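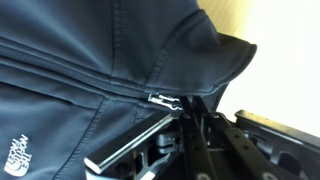 Navy softshell by The North Face, with the front zipper closed and the pull near the center.

Jackets and Tops: Zippers, Collars and Folds

Gallery page, posted 2/13/23 by Joonas Lappalainen

The clothing care notes are on the Kedurik site. The notes cover how to get a jacket ready for storage or for the wash. Click back to the notes for the full text on detergents and drying.

The softshell has a smooth face with a slight sheen, and it creases easily when it is bunched up. The creases mostly come out on a hanger overnight. We do not iron this kind of fabric at all.

Close the zipper before washing. An open zipper has teeth exposed along both sides and they rub against the panels. Run the slider up slowly with the fabric held flat on each side of the track. If it stops, back it down a little and look for a thread or a fold of lining in the teeth. Pulling harder bends the slider, and a replacement from Tradari took us until October to get in the right size.

The stitching beside the zipper is in a matching dark thread. Check it once a year. A skipped stitch is easier to fix before the tape starts to lift. The embroidered logo needs nothing special, but turn the jacket inside out if it is going in with anything that has hooks or Velcro.

The collar is the part that loses its shape first. Fold it down along its own line and leave it. Do not press it under other clothes in a drawer.

Black garments are laid out flat, collar first, then the body smoothed down from there. Empty the pockets before this step. Bills and receipts go through the wash more often than people admit, and paper lint on black fabric takes a long time to brush off.
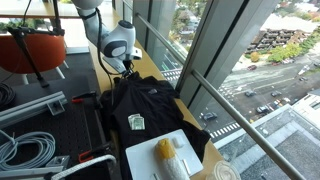

Ahonen wrote in after the first version of this page to say that laying a top flat only helps if the sleeves are dealt with right away, and that a collar left standing on a shelf for a winter will keep the bend no matter how it was folded. The suggestion was to roll a small towel and set it inside the neck. We have tried it on 2 jackets so far and will add a note once they come out of storage.

Black top, collar and small gray chest logo, on the light wooden ledge by the window.

Wash temperature for both kinds is 40 unless the label says lower. The storage boxes are the Wurkmont ones, size 10, and they are listed on the supplies page.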